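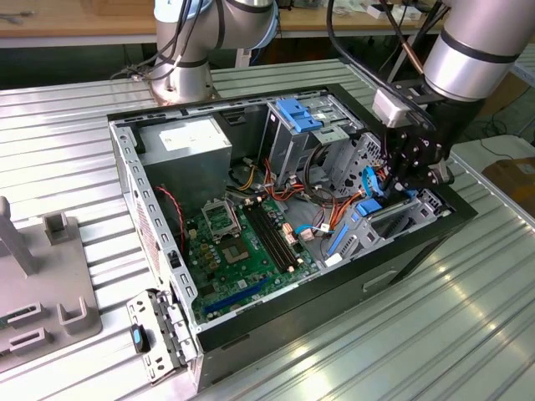 Tower on its side on the ribbed table, side panel off.

Wednesday, Stasberg workshop

Second session on the noise problem with the office tower. Complaint from the front room is the same as before: it hums, and the hum comes and goes every few seconds. Bad enough that they turn it off for phone calls.

Started at 9 with a listening test before opening anything. Machine upright on the floor, idle, fifteen minutes after power on. The hum is there and it beats, slow, two or three seconds between peaks. Leaning a hand on the top of the case makes it drop a lot. Leaning on the front does nothing. Moved it onto a folded blanket and it got quieter again, so a good part of what they hear in the front room is the floor.

Two things turning at nearly the same speed will beat like that. Candidates are the rear case fan and the power supply fan, or the two hard drives against each other. Stopped the rear fan with the eraser end of a pencil on the hub (briefly). Beat still there. So drives.

Unplugged one drive, restarted, beat gone, plain hum left. Plugged it back, unplugged the other, same result. Neither drive is bad on its own. Both report fine and the error counts have not moved since September. They are just two drives screwed hard into the same metal.

Fan speeds at idle, from the board's own readout: rear fan 1035 rpm. That one is fine and I am leaving it alone. The processor fan goes up and down more than I like but it is not what people are complaining about.

Dust. Plenty, mostly in the heatsink. Brushed it out with the soft paint brush and vacuum, fan held still. The short brush from the Fenness kit sheds bristles, do not use it inside a machine again. Found two in the heatsink afterward and picked them out with tweezers.

What I changed:

Drive screws out, rubber grommets in, screws back in only until the rubber starts to bulge. First try I had them too tight and there was no difference at all. Backed each one off half a turn and the beat went down to where I have to put my head next to the case to hear it.

Moved one drive down so there is an empty bay between them. Helps with heat as well. The data cable only just reaches, so the next person in here should watch it when pulling the lower drive.

Strip of felt along the edge of the side panel. The panel was buzzing by itself when tapped. Used the gray felt from the Weda roll, 16 mm wide, which is a bit more than needed. Trimmed it near the latch so the panel still closes.

Did not change the feet. The ones on it are hard plastic and should be swapped for soft ones, but we have no soft ones left. Put on the order list, pack of 100 is cheaper than buying them in fours and we will use them.

Drive temperature after an hour of copying files back and forth was fine, a little lower than last session. No odd noises during the copy. The meter we have is not good enough at these levels to be worth writing numbers from, so this is all by ear – same chair, same distance, door closed.

Sidetrack: somebody left the long screwdriver in the Saab again. Did the whole job with the stubby one and my knuckles show it. It should live on the board over the sink.

Still to do

Soft feet when they come in.
Ask the front room to keep it off the hollow part of the floor by the window.
Check the grommets in a month, the cheap ones go flat.
Label the drives top and bottom before anyone moves them again.

Closed up at 3:40 and left it running overnight with the copy job on a loop. Job 66 on the repair sheet, leave it open until the feet are on.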